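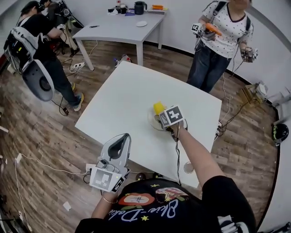 A round, clear plate on a white table.

The case for the plate

I was given soup last month in a jam jar. It was good soup, leek and something, and it came with a long spoon of the type you use for knickerbocker glories, and by the halfway mark I had leek on my cuff and a clear memory of feeding a toddler. The café was in Clukcombe, where until fairly recently a person could get soup in a bowl without having to ask.

I did ask. The young man was very kind about it. He said they didn't have bowls as such.

As such! I have been turning the phrase over ever since. What they had was jars, enamel mugs, small galvanised buckets for the chips, and for anything with a sauce, a piece of slate. Slate is a fine material for keeping rain off a church. It has no rim. Gravy put down on it does what gravy would do on a church roof, and you spend the meal building little dams out of mash.

I know that complaining about this is an old person's hobby, and that the joke about food on roof tiles has been made so often it ought to come with its own bucket. The fashion was supposed to be over. Every year or so I read that plates are back, and I put on a clean shirt and go out to dinner in a hopeful spirit, and somebody hands me a flatbread on a clipboard.

The latest was Palon, which opened on the Nindden road in September in what used to be the carpet shop. The menu at Palon is 11 dishes long and I couldn't tell you which of them arrived on what you or I would call crockery. The beetroot came on a log. The fish came on a tile, a bathroom tile, with a bit of a pattern to it. Pudding was served directly on the table, on a sheet of paper, with a flourish. I paid £8 for that pudding and chased most of it towards the salt.

The defence, when you hear one, is that eating out should be an experience. I accept this. But I was under the impression that the experience was the food, and that the rest of it existed to stop the food from falling in my lap. A plate is very good at that. It's flat where you need it to be flat and turned up where you need it to be turned up. It goes in the oven to warm and in the sink to wash. You can stack it. A stranger from almost anywhere, sat down in front of one, would know which side was the top. I can't think of many other objects in the house I could say that about, and I include the shower.

There is a quieter problem as well, to do with washing up. Wood has grain, and grain holds on to things. I have cleaned my own chopping board after raw onion and I know what it smelled like the next day, so when a restaurant brings me cheesecake on a board I find my mind going to all the boards' previous engagements. I'm sure they're scrubbed. I'm sure that somewhere at the back there's a person with a stiff brush who takes it seriously. I would still prefer not to be thinking about him during the cheesecake.

My sister says I should lighten up. She has a set of glass plates she bought when she moved to Nindden, clear ones, the cheapest in the shop, and she has used them for everything since: toast, curry, birthday cake, one time as a lid. They have no pattern at all. The food just sits there looking like food. When she had us all round in the spring there was shepherd's pie, and you could see the tablecloth through the gaps in it, and I don't believe a single person at the table remarked on the presentation. We talked about her boiler. It was a lovely evening.

I'm not asking for much ceremony, either. The other extreme is just as bad. At the Fekete, where we go when someone has an anniversary, they still have the great white plates with a rim you could park on and a spoonful of dinner in the dip. The waiter carries it in as if it were asleep. You look down at all that china and feel you have been invited to admire the car park. But I will say this for the Fekete: nothing has ever rolled off. The peas (they tell you about the peas) stay where they were put, and you may eat them in whatever order you please.

What I would like is the middle. A plate of ordinary size, warm if the food is warm, with an edge. I would even pay a small supplement. Put it on the menu with the bread and olives: plate, £1. I'd have it every time, and I suspect the man at the next table, who was tilting his slate towards his mouth when he thought we weren't looking, would have it too.

Meanwhile I have begun to take precautions. There's a side plate in the boot of the car, wrapped in a tea towel, next to the jump leads. I haven't yet had the nerve to bring it in with me. But we are booked at Palon again for my birthday, the family's choice and not mine, and I understand they have started doing soup.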